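Ticket 1062
Site: Clalach
Category: Storage / small items
Raised by: Carla Qaisi
Status: Open, awaiting parts decision

Reported problem
Small items left in the grey metal bins at Clalach are being mixed up between jobs. A brush booked out to Drorna could not be found at the store and turned up two days later in the wrong bin. Reporter asks whether the bins can be fitted with dividers or replaced.

Initial checks
Bin labels present and legible on the rack side. Booking sheet matches the store list except for line 121, where the brush is entered twice under different descriptions ("brush" and "cleaning brush, small"). Duplicate line removed. Reporter confirmed the mix-up happened again in February after the sheet had been corrected, so the sheet is not the only cause.

Update, 11:20
Tried a loose card divider. It will not stand up, as the walls slope and the card rides up when anything is pushed against it. Cut a second one to the taper. Held for one shift, then slid along the floor when the bin was moved. Tape does not stick to the scuffed metal for long. No further work on card.

Update, 14:05
Asked Tekin for a price on a bolted divider. They need the floor hole positions before quoting. The holes are small and round, one near the front left corner and one near the front right. Told them we would prefer not to drill new ones. 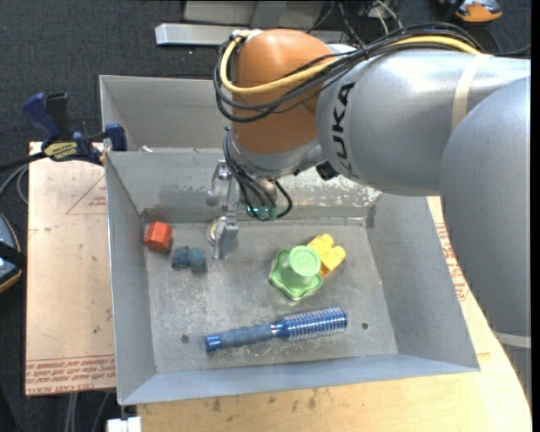 Tekin replied that a bent steel strip could pick up both front holes, but it would only fence off the near side. Anything long would still have to lie across the back.

Update, 15:40
Alternative from Prorkley: shallow plastic trays dropped into the existing bins, one tray per job. No fixing needed. Sample requested. Tray base must clear the slope of the walls, so internal floor size to be measured, not the rim.

Actions
Carla Qaisi to measure floor length and width and add to this ticket.
Store to use one description only for the brush: "brush, small".
Tekin quote on hold until the tray sample has been tried.

Linked ticket: none
Priority: 2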